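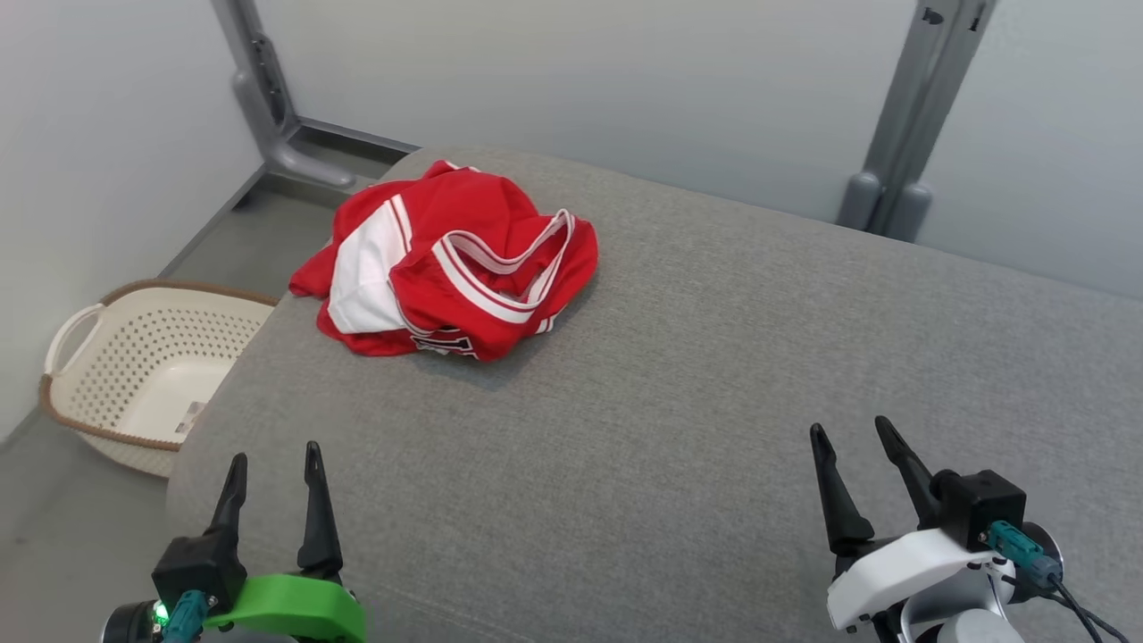
## Washing jerseys with printed numbers - fold or hang?

**flellcombe_fc**

Red one with the white side panels is next in the pile. The lettering on our older shirts has started cracking. I wash at 40, tumble dry on low, then fold. Should I be hanging them instead? The club paid 1,650 for the set so I'd like another season out of it.

**listness5**

Stop using the dryer. Inside out, cold wash, hang in the shade. Folding is fine.

**gumboot_kel**

Disagree on folding. A crease through a number is where ours cracked first. I roll them.

**listness5**

Ours have been folded for 5 seasons with no cracks. It's the heat.

**marevero**

Don't leave it bunched up like that either, whichever way you go. And skip the fabric softener.

**flellcombe_fc**

No softener here. I'll try cold and a clothes horse. Can you iron the collar flat?

**gumboot_kel**

Collar yes, low heat. Keep off the print - and I'm still rolling mine.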